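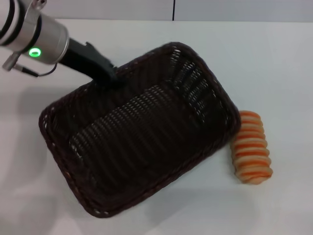

Progress report on the home weaving program, Yimer valley
Reporting period: up to the end of February

1. Summary
The program supports households in the Yimer valley who make baskets and mats for sale. In this period we finished the second training round, opened the shared store room in Erkunel and signed a sales agreement with the shop Surent. Most of the work is on schedule. The dyeing course is late.

2. Training
In total 102 weavers completed the basic course. The lessons took place every Tuesday, in groups of 10, with two smaller groups at the end. The participants learned how to sort the cane, how to keep the same size from one piece to the next, and how to finish the rim so that it does not open after some months of use. The last point was the most difficult for many of them, and we added one extra lesson for it.

The dyeing course could not start. The supplier in Tosard sent the wrong mordant, and we are still waiting for the exchange.

3. Materials and storage
The store room has now shelves on three walls and a new door. Before, the cane was kept in the houses, where a part of it became moldy each winter. We cannot say yet how much we will save, as the room was in use only for the coldest weeks.

4. Sales
Surent ordered 400 pieces, to be delivered in 5 shipments. The first shipment has left. The shop returned roughly one piece in twenty, mostly because the handles were not of equal length. The weavers repaired these pieces and were paid in full. We ask the shop to send us its comments in writing from now on.

5. Budget
Spending on training is a little higher than planned, due to the extra lesson. Transport was cheaper, and the difference covers it. The money for the dyeing course is not spent and we request your permission to move it to the next period.

6. Next steps
- Send the second shipment to Surent.
- Start the dyeing course as soon as the material from Tosard arrives.
- Agree with the weavers on one common handle length and give each group a measuring stick.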